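Unit 4: Returning to Exercise After a Layoff
Morrison Center for Adult Fitness – Course Handout

Purpose of this unit

Participants in this course come back to exercise for many reasons: surgery, a long illness, a demanding job, the birth of a child. The unit covers the first weeks of that return. It does not replace advice from a physician or physical therapist, and participants under medical restrictions should follow those restrictions wherever they differ from this handout.

Key terms

Deconditioning is the gradual loss of strength and endurance when training stops. Endurance usually fades sooner than strength, so a person may still lift a familiar weight and yet be short of breath on the stairs.

Load is the total demand of a session. It includes weight, repetitions, time and effort. Two sessions of equal length can carry very different loads.

Starting point

Participants should begin at 50 percent of the load they last handled with ease. For those who kept a training log, the figure can be taken from the final full week of entries. Those without a log should use the Balter worksheet, handed out in Unit 2, and bring it completed to the practical session.

Every session opens with 5 minutes of easy movement, such as walking or slow cycling. Stretching may follow but does not take the place of this warm-up. 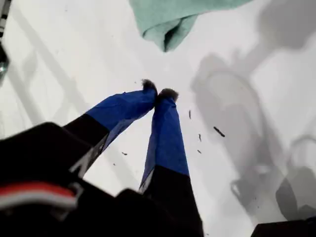

Load is then raised in small steps. Change one element at a time – weight, repetitions or session length – and hold the others steady until the new level feels routine. Participants who reach 80 percent of their former load should stay there for a full week before going further. Muscles often adapt faster than tendons, and a participant who feels ready may still need the extra days.

Soreness and pain

Mild, general soreness a day or two after a session is common. Sharp pain, swelling, or pain that changes the way a person walks or lifts is a reason to stop. Chest pain, fainting or unusual shortness of breath requires immediate medical attention.

Keeping records

The course uses the Jolteo log sheet. Enter the activity, the load, hours of sleep and an effort rating from 1 to 10. Ratings should be entered on the same day, as later recall tends to be poor.

Before the next session

Read the Usora reader, chapter 5, on rest days and sleep. Complete one week of log entries. Prepare a short written answer to the following: which element of your load would you raise first, and what would lead you to lower it again?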